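Thread: moving the Bruvell 2 from the stock flight controller to a Jistura board. Notes for anyone holding the same quad with the same yaw wobble. 1/14

Stock firmware first. If you are on anything older than the July release, update before you touch hardware. The July build fixes the low battery warning and does nothing for yaw.

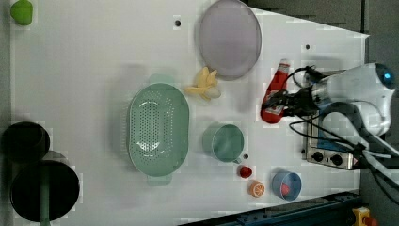 The wobble shows up at mid throttle in forward flight, mostly after a hard left turn. Props, motors and arms were all swapped one at a time. No change. 2/14

Gyro logs put the noise peak at 395 Hz. The stock filter sits well below that and adds delay without removing much else. You can't move it. The menu shows the setting but the value doesn't save. 3/14

Renji Ishida posted the same trace from his own Bruvell in the Pandberg owners' group, same peak, different motors. So I stopped blaming the motors. 4/14

Board choice. The Jistura has the same hole spacing as the stock one but sits taller with its grommets fitted. The top plate will touch the USB port. Use longer standoffs or file the plate. I used longer standoffs. 5/14

Wiring. Motor order is NOT the same. Stock 1 and 4 are swapped on the Jistura. Remap in software if you like, I moved the wires in the plug. Check spin direction with props off. 6/14

The receiver goes to UART 2. UART 1 works too but it shares a pad with the LED strip and you will lose one or the other. 7/14

Camera power: the stock board feeds the camera 5 V. The Jistura pad next to it is raw battery voltage and the silkscreen is tiny. Put a meter on it. Gavin Mackay has already cooked one camera this way and posted the result. 8/14

Tune. Default PIDs, D on pitch and roll down 2 points, dynamic notch on, everything else left alone. Yaw P came down after the first pack. Motors were warm at the default, cool after. 9/14

Weight went up by 16 g with the standoffs and a new capacitor. Hover throttle is now 40 percent on the Ertürk pack. I can't feel the difference in the air. 10/14

Result: the wobble after left turns is gone. There is still some prop wash when dropping straight down into dirty air, same as before. I don't expect a filter change to fix that. 11/14

Things that got worse: no more one-button return. The Jistura supports a GPS unit but there is no room for one under the stock canopy. If you rely on return to home, keep the stock board. 12/14

Birsen Ateş asked whether the stock transmitter still binds. No. It uses its own protocol and the Jistura can't read it. You need a separate receiver and a radio that matches. Add that to the cost before you order. 13/14

Full settings dump goes in the replies once I've cleaned out the old modes. Next job is the rear left arm, which has a hairline crack near the motor screws. 14/14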